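How to Clean a Small Top-Loading Washer

Small top-loaders are common in apartments without a laundry hookup. They hold a few shirts or a set of towels, and they get dirty faster than a full-size machine because they run so often on short, cool cycles. Soap that doesn't rinse out sticks to the tub, lint sticks to the soap, and after a while the clothes come out smelling like a damp basement.

The steps below were written for the Lisura 2221, but they work on most portable washers. Check your manual for the location of the lint filter and the drain hose before you start.

What you need

White vinegar, two cups
Baking soda, half a cup
An old toothbrush
Two microfiber cloths
A shallow pan or baking dish
A bucket, if your drain hose doesn't reach the sink

Don't use bleach on the same day as vinegar. The two make a dangerous gas when they mix, and a little of either can sit in the hose for hours.

Step 1. Run a hot cycle with vinegar

Fill the tub to the high mark with the hottest water your tap gives. Many small washers have no heater, so the water only gets as hot as your faucet. Pour in the vinegar, run the machine for a minute to mix it, then stop it and let it sit for an hour. Finish the cycle and drain.

Step 2. Run a second cycle with baking soda

Fill again, add the baking soda, and run the longest wash on the dial. If you see gray flakes in the water, that is old detergent coming off the outside of the drum. Drain and repeat until the water stays clear. On a neglected machine this can take three rounds.

Step 3. Clean the lint filter

Unplug the washer. The filter is usually a mesh bag or a plastic cage clipped to the inside wall of the tub. Pull it out, turn it inside out, and rinse it under the faucet. Use the toothbrush on the corners. A torn bag should be replaced. The part number for the Lisura bag is 2295, and most generic bags of the same width will fit.

Step 4. Drain what is left in the hose

Lower the hose into the bucket, below the level of the tub, and wait. A cup or more will often come out after the machine seems empty. Leave the end of the hose down for 10 minutes, then wipe it and hang it back on its clip.

Step 5. Wipe the outside and the underside

Go over the lid, the control panel and the sides with a damp cloth. Lint and dust also collect along the bottom edge. If the washer is light enough to lift, set it on a sturdy table so you can reach the lower parts without kneeling. Get a second person to help with the lift, and never move it with water in the tub.

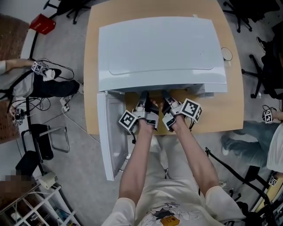
Step 6. Dry it and leave the lid up

Wipe the inside of the tub with the second cloth, including under the rim. Leave the lid open overnight.

How often to do it

Once a month is enough for a machine that runs two or three times a week. If you have hard water, do the vinegar cycle every 11 loads or so and skip the baking soda unless there is a smell. Using less detergent helps more than anything else. One tablespoon of liquid is plenty for a small tub.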